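Grasp planner update from the Clarell team

Version 9 of the Florkik planner went onto the arm controllers in May. The main change is in how the hand approaches a bottle when there is another one close behind it.

The old planner picked a grasp first and looked for a path to it afterwards. If the fingers would have hit a neighbouring object, it threw the whole plan away and started again. Lucian Crăciun has rewritten that step so the thumb and the four fingers are checked against the depth map separately, and a blocked finger can be moved without losing the rest of the plan. Median planning time in the kitchen tests has gone from 163 milliseconds to 85.

Clear plastic is still a problem. The depth camera sees through parts of it, so the perception node now fits a cylinder to the cap and neck and guesses the body from those.

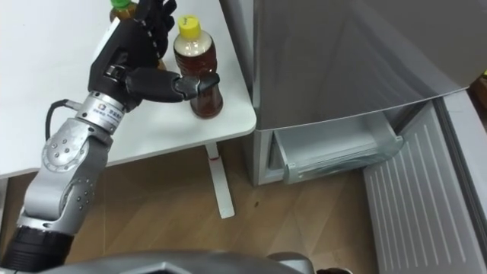
Thumb contact is reported on its own topic, and the controller waits for it before the fingers close. Anyone with older launch files will need to add the new topic name, or the hand will stop at the waiting stage and time out after 8 seconds.

Ruxandra Enache is working on the fridge door shelf next. Logs from the tests are in the Zadham folder, and bug reports should go to her or Lucian.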